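Bench notes, August – can it tidy up after a job yet?
3 min read 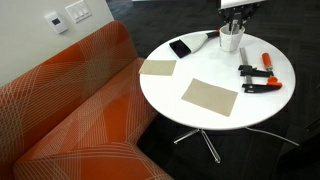
Short answer for Ximena, who asked at lunch and wanted a yes or a no: no, but less no than in spring.

The chore is clearing a work surface. People leave stuff out, somebody has to put it away, and at Stokamden that somebody is currently Tiburcio. We gave the arm the same job with the Fadine planner running and no hints. Clamp, cup, a couple of tan sheets, the handheld tool. Nothing exotic.

Cup: fine. It goes in from the top with the fingers pointing down into the mouth, same as always. I would trust it with a cup. I would not trust it with a cup I liked.

Sheets: bad. A flat thing on a glossy top gives the fingers nothing to get under. It pushed one toward the edge for 90 seconds, very politely, and then reported the task complete. Getsemaní says sliding it over the rim and pinching the overhang is the way to go. I think so too, but the planner has to want to.

Clamp: picked up by the bar on the third try, put down again in nearly the same place. Logged as a success. I have changed the definition of success.

Handheld tool: grabs the slim handle all right, then the wide end swings. Needs a slower lift. Carrillo's old wrist settings might help if anyone can find them.

Time for the full clear, counting resets, was 15 minutes. I did it by hand in 30 seconds, and I was holding a coffee.

To do:
– reflections on the tabletop still confuse the depth. Try a matte cover before blaming the software again
– rerun sheets with the edge trick, 200 attempts overnight
– ask Maribel whether "put away" can mean "in a pile" (it does at my house)

Comments

T. Huerta: So I keep my job.

Maribel Ayala: A pile is fine. Two piles is a mess.

Emiliano Escobedo: Wrist settings are in the Cledport folder, under "misc old."

Recent entries
Folding towels, week two
The drawer problem
Why we stopped doing mugs
Sweeping: a short and dusty report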